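We use cookies to keep this notebook running and to remember your display settings. Accept | Manage

Reading time: 4 min

8th July

Open day. Writing this up the same evening with my feet on a chair, because if I leave it I'll remember the nice parts and forget everything we need to fix before the Erkerberg people come back for the longer visit.

We had up to 52 people through, all told, in groups of 16 or fewer, and I must say they were a lovely crowd. Good questions, very patient, and nobody leaned on the safety line after the first group (thank you to whoever put down the second strip of tape, it made a real difference). The folks from Bresley came early, which threw me a bit as I was still eating, but they were kind about it and went off to look at the parts shelf with Vikas until I'd found my badge.

Setup first, for the record. Both arms were up and homed by the time the coffee was made. We ran the kitchen bench all day and left the sorting bench switched off, as agreed back in March when we tried to show two things at once and ended up showing neither very well. Controller build was 2564, the same one we'd been using all week, and I had promised myself not to touch a single parameter on the morning of a demo. I kept that promise! First time ever, I think.

The plan was the toaster oven job from start to finish, with me talking and Vikas at the console. I started each group off with the hands, as everybody wants to know about the hands, and then explained that the oven is a much harder customer than it looks. It's a little thing, it slides if you push it, and the door hinges down at the front, so one hand wants to be keeping the body where it is while the other deals with the door. People nodded along at that. I think anyone who has wrestled with one of these ovens at home knows exactly what I mean. 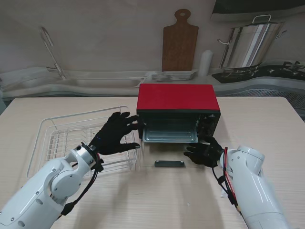 The question that came up in every group was why two arms, when a person can open an oven door with one. I never gave the same answer twice, and I'd like us to agree on one before next time. My best try was with the third group. I asked them to think about what their other hand is doing when they open a jar, and a lady near the front held up both hands and looked at them for quite a while, and after that the whole group got very chatty and we ran over by a good few minutes. I didn't mind at all, though the next lot were already out in the corridor.

Now the less happy part. On the second group's run the right hand came in low at the door and we stopped it. Vikas caught it at the console before I'd noticed anything was wrong, and I was in the middle of a sentence about finger joints, so the visitors got a rather long pause. He backed it off, reset the approach and ran it again, and the second try was fine. I told the group what had happened, in plain words, and I'm glad I did, as they seemed to enjoy that more than the clean run. A young man from Pathak asked whether we log the stops. We do, and I showed him the log, and he copied down our column headings, so I suppose that's a compliment.

My own guess is that the oven had been put back a touch farther from us than where we'd taught it. We'd been setting it by eye between runs. Vikas isn't so sure and thinks the wrist offset on the right arm has crept. He's going to check it against the Kodeo gauge in the morning before anyone moves the oven, so PLEASE leave the bench exactly as it is tonight, even if it bothers you.

Things to do, while I have them in my head:

Corner marks on the table for the oven, so we aren't guessing.

Look at how the cables hang on both arms. Two separate visitors asked if they ever snag, and I said "hardly ever," and then lay awake over it in advance, so to speak.

A stool for the person talking. 4 groups standing up is plenty for my knees.

A printed sheet with the answer about two arms on it.

Vikas was wonderful all day and deserves the good chair for a week. He has the stop log and his own notes from the console, and I've asked him to add them under this entry once he's done the wrist check. The visitor book is in my drawer if anyone wants to read the comments.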